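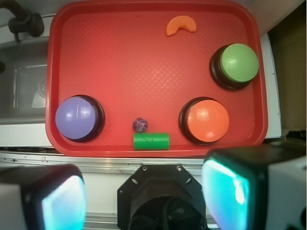
Home | Modules | Handouts | Timetable | Lab booking

Learning from Demonstration: Handout 3
Gathering your examples
Bart Van Rooij, Sep 2, 2019

Last time we looked at what a policy network does with its examples once it has them. Today we go and get them, and I think this is the best part of the whole module! You'll learn more about grasping in one afternoon of guiding a gripper by hand than you will from my slides, and you'll never pick up a marble in quite the same way again.

Some vocabulary first. An episode is one complete go at a task, from the start position to the release. A demonstration is an episode carried out by a person. A set is all the episodes recorded for one task, good and bad together. The Gwilliam set we'll use for comparison has 500 episodes and was gathered by 2 people, and when you plot the paths you can tell who was driving (try it, it's great fun).

What makes a useful episode

Variety in the starting layout matters most. Move the objects between episodes. Turn the crescent over, push the sphere up against a button, let the cylinder lie at an odd angle. If the sphere always begins in the same spot, the network can do well by learning the spot and ignoring the sphere altogether.

Keep your own movement steady. Approach, pause, close, lift. The pause can be very short, but it gives the learner a clear moment where the fingers line up with the object, and that moment is where most of the interesting information lives.
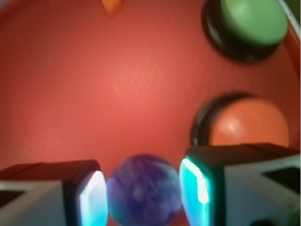 Small round things deserve extra care. A sphere gives you very little to hold, so aim for the widest part and close slowly. If it rolls away, carry on and fetch it! A recovery is a lovely thing to have in a set, as the learner will certainly need one later. Mark it "R" in the log and keep it.

Watch out for blur too. The wrist camera moves whenever the wrist does, so quick movements smear the view. Don't throw those episodes out. Do slow down near the object.

Distractors: leave the push buttons where they are during sphere episodes. They're bright and round, and a learner that can't tell a dome from a ball will soon show you so.

For the lab

Work through section 7 of the Nargate notes before you come. Each group records its own set, then swaps with another group and trains on theirs. Write half a page on what surprised you. Last June's groups found this swap the most useful bit, and their write-ups are on the Dulus drive if you'd like a look.

Contact: Bart Van Rooij, Gostska Robotics Teaching Lab | © 2019 Gostska | Back to top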